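Section 4: Setting Up the Kurelton Folding Table

Read this section through before you open the leg bag. Hardly anyone does, and the returns desk at Sutmont has a shelf of bent hinge pins to show for it.

Before you start

The Kurelton comes with one top, 4 legs, 8 bolts, a hex key and a strip of felt. The felt is for the feet. Herman Sembiring, who wrote the first edition of this guide, glued his to the top and has never explained himself.

Setting up

1. Lay the top face down on a blanket or carpet. Gravel is neither.
2. Push each leg into its corner bracket until it clicks. A thud means it's in crooked.
3. Start all the bolts by hand, two to a leg. Leave them loose for now.
4. Tighten the bolts a little at a time, working corner to corner. If you do one leg all the way first, the last one won't line up and you'll say things about us.
5. Stick the felt to the feet, trim it, and turn the table over. Get a second person for this, preferably one who is listening.

CAUTION: Keep fingers out of the brackets while turning the table. The brackets win.

Leveling

Each foot has a threaded collar. Turn it clockwise to lengthen the leg. Put a marble on the top and adjust the low corner until the marble loses interest.

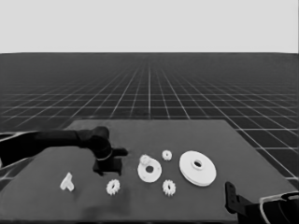
How do I stop the table from rocking?

Find the foot that lifts when you press on the opposite corner, and lengthen that leg by half a turn. Press again and repeat until it sits still. Folded cardboard also works, as every restaurant knows, but it voids nothing and impresses no one.

Note: Old floors move with the weather. A table leveled in July may want another half turn by winter.

Care

Wipe with a damp cloth - damp, as in wrung out. Don't stand on the table to change a light bulb. The Voncombe step stool was made for that and costs less than a new top.

Spare collars are part number 361. Write to Hatice Tekin in the parts office and say which leg you lost it from, although they're all the same.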